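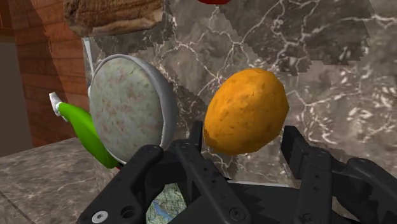
A round dish.

I've been meaning to write about the soup swap since February, and every time I sat down to do it the phone rang or the dog wanted out, so you're getting it late and probably a bit muddled. Forgive me!

When we moved to Butmont I knew exactly one person, and that was Hafiz Sinaga, who had worked with my husband years ago and who talked about food the way other men talk about baseball. He told me there were 4 households on his street who each made one big pot of soup a month and traded it around, so everybody cooked once and ate four different things. I thought it sounded lovely and also like something I would be terrible at. I'm a slow cook. I get distracted reading the back of the rice bag.

But one family moved away to Estville and there was a gap, and Hafiz asked, and I said yes before I'd thought about where I was going to find a pot that size. (My sister's. She still hasn't asked for it back, and if she's reading this, hello.)

My first soup was split pea with far too much pepper. I stood over it for most of an afternoon adding water and then potatoes and then more water, until it had grown to roughly 40 servings and I had run out of anything with a lid. Everyone was very kind. Afiq Tuhumury, two doors down, said it cleared his head cold, and I have decided to take that as a compliment.

Afiq's chicken and ginger is the one we all wait for. He starts it the evening before and lets it sit in the fridge overnight so the fat can be lifted off, and he told me he used to skip that part and regretted it. I've copied him ever since, even with the bean soups where there's hardly any fat to lift, and I do think they taste better the next day. Maybe it's only that I've had a night's sleep and am in a better mood to eat them.

What I didn't expect was how much I'd enjoy the walking around. You knock, you hand over something heavy, you get asked in, and suddenly it's seven o'clock and you've heard all about somebody's knee and seen the new curtains. I know more about my neighbors now than I did in twelve years at the old place.

Next month is mine again and I'm leaning toward lentil with a squeeze of lemon. If you have a good one, leave it in the comments, please, and go easy on the pepper.

We use cookies to improve your visit. By continuing to browse you accept our cookie policy. OK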